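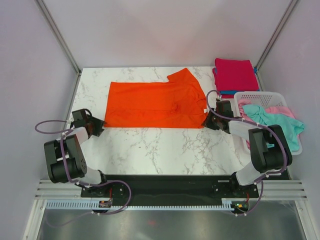 Oranges Oberteil, flach ausgebreitet auf einer Tischplatte in Marmoroptik.

Fachstelle Virnar · Stahlbau
Die überarbeiteten Hinweise zum Vorspannen geschraubter Stirnplattenstöße liegen vor. In diesem Thread fassen wir die wesentlichen Änderungen für Planung, Ausführung und Überwachung zusammen.

Fachstelle Virnar · Stahlbau
Die Hinweise gelten für planmäßig vorgespannte Garnituren in vorwiegend ruhend beanspruchten Konstruktionen. Für ermüdungsbeanspruchte Anschlüsse ist weiterhin das gesonderte Merkblatt anzuwenden.
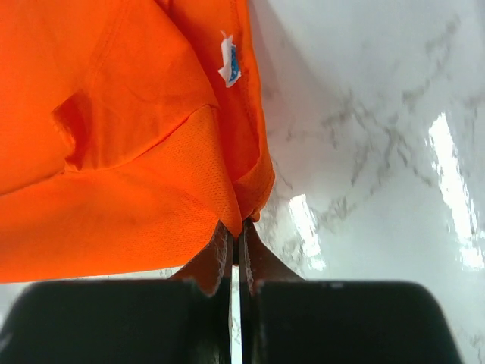 Lesezeit: 3 Minuten

Fachstelle Virnar · Stahlbau
Anlass der Überarbeitung war die Nachprüfung am Hallentragwerk Vutcombe. Von 183 geprüften Garnituren erreichten 20 die vorgesehene Vorspannkraft nicht. Betroffen waren überwiegend Schrauben in den äußeren Reihen.

Fachstelle Virnar · Stahlbau
Die Auswertung führt die Abweichungen auf die Reihenfolge des Anziehens zurück. Wird am Rand des Schraubenbildes begonnen, legen sich die Stirnplatten in der Mitte nicht vollständig an. Bereits angezogene Schrauben verlieren beim späteren Schließen der Fuge an Kraft.

Fachstelle Virnar · Stahlbau
Künftig ist von der steifsten Stelle des Anschlusses nach außen vorzuspannen. Bei Anschlüssen mit mehr als sechs Schrauben ist die Reihenfolge in der Ausführungszeichnung anzugeben. Eine mündliche Festlegung auf der Baustelle genügt nicht.
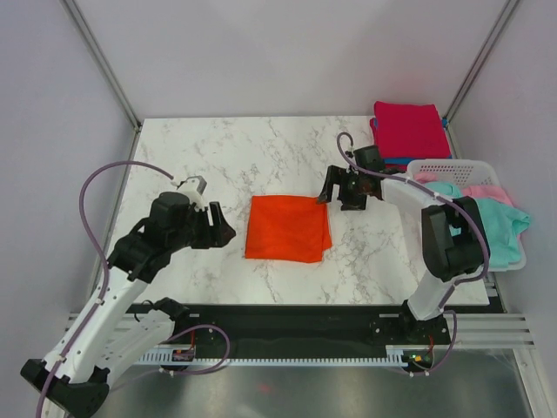 Orangefarbenes Tuch, grob quadratisch zusammengelegt.

Fachstelle Virnar · Stahlbau
Restspalte sind vor dem letzten Anziehschritt zu messen und zu protokollieren. Futterbleche dürfen nur nach Abstimmung mit der Tragwerksplanung eingelegt werden. Die Beschichtungsdicke in der Kontaktfuge ist im Protokoll gesondert auszuweisen.

Fachstelle Virnar · Stahlbau
Für die Dokumentation kann das Formblatt Zaidi verwendet werden. Es enthält nun ein Feld für die Kalibrierung des Drehmomentschlüssels sowie für die Chargennummer der Garnituren. Ältere Fassungen des Formblatts werden bis Ende April anerkannt.

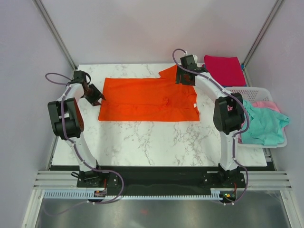
Text: Redaktion Stistora, im Auftrag der Fachstelle Virnar

Fachstelle Virnar · Stahlbau
Zur Klarstellung aufgrund mehrerer Anfragen: Gelöste Garnituren sind nach vollem Vorspannen nicht wiederzuverwenden. Dies gilt auch dann, wenn Gewinde und Mutter äußerlich unbeschädigt sind.

Fachstelle Virnar · Stahlbau
Rückfragen zur Anwendung auf laufende Vorhaben sind schriftlich und unter Angabe der Zeichnungsnummer an die Fachstelle zu richten.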